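Gripper tips for soft things: fabric on a bed

We use cookies to remember your region and reading settings. Accept | Manage

Filed under: Workshop & Home, Hand-held tools
By Sirkka Miettinen

Clothes are the hardest thing I have tried with a hand-held gripper. Boxes and cups stay put while you close the fingers. A jacket slides, folds under itself and fills whatever gap you leave. These notes come from comparing two sets of fingers over one Wednesday, on a bed with a mat and some bedding. 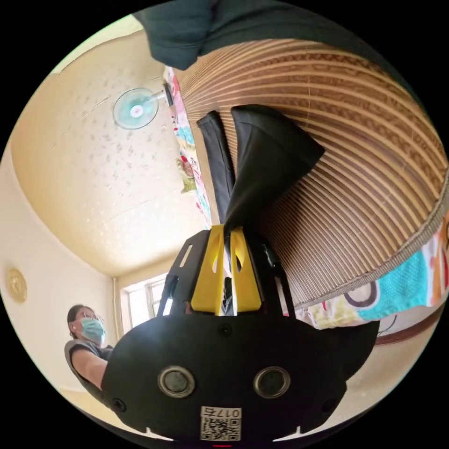
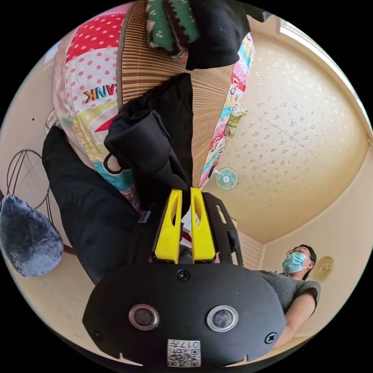
Yellow fingers on black fabric, both times.

Choosing the fingers

Fingers with a cutout bend a little around a fold. Solid ones push the fold away. I tried the solid Brusteck pair first and went back to the cutout pair after lunch. The solid pair was better on a stiff collar and worse on everything else.

Thin, slippery fabric

1. Come in low, with the tips almost flat to the surface.
2. Press down before you close. You want a small ridge of cloth between the tips.
3. Close slowly and lift a couple of inches. Stop and look before going on.
4. If it slips, start again at a hem or seam. Doubled cloth holds better.

A woven mat under the fabric helps, up to a point. Go across the slats. If you go along them, a tip can catch in the weave and lift the mat too.

Padded fabric

Pick a seam between two padded sections. Grabbing the middle of a puffy part mostly squeezes air, and the grip loosens as it settles. Leave cord loops alone unless the loop is what you mean to lift.

Cameras and lighting

Wide lenses take in the ceiling and the windows as well as the work. With a bright window in view, dark cloth can go almost solid black and the folds disappear. Turn so the window is behind the gripper, or pull a curtain. Wipe the lenses before each session.

Onni Saarela prefers a narrower lens for folding work. I tried his and lost sight of the sleeves, so I stayed with the wide one.

Keeping notes

Write down the fabric, the finger set and where you took hold. My log is at 1,644 grips, and the early pages are no use to me because I left out the fabric.

Check the finger screws at the end of the day. Mine needed a quarter turn.

Related tips
Cleaning lint out of gripper joints
Karppinen or Ivitz: two wrist mounts compared
Folding towels with one hand
Labeling cables on a small controller
Storing spare finger pads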